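4. Setting up the pegboard and the carry basket

I've set up my Greltalow board three times now (two houses and a shed), so this is the order I'd do it in.

1. Lay the board flat on your bench before you load it. I always want to hang it first and fiddle later, and I always end up on my knees looking for a hook.

2. Start with the tool you grab most. For me that's a screwdriver, so it gets the spot nearest the edge.

3. Press each hook in until the base plate sits flush with the board. If it rocks, pull it out and try the next hole over.

4. Lay the screwdriver against its hook and check you can lift it off without bumping its neighbour.

Note: the long tools can poke out past the edge of the board. I don't mind it on a bench, but shift them in a few holes if yours is going beside a doorway.

5. Park the basket alongside, with the handle on the board side. Mine holds whatever hasn't found a home yet - plus a plastic cup, which is brilliant for the tiny screws that would otherwise slip out through the slots! 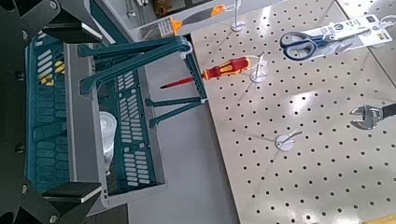

Fig. 7. Teal basket with the cup inside, next to the pegboard and screwdriver.

Caution: don't carry the basket by its rim once it's full. Use the handle, and take the cup out first if there are screws in it.

6. Happy with the layout? Go on to section 5 for wall fixings.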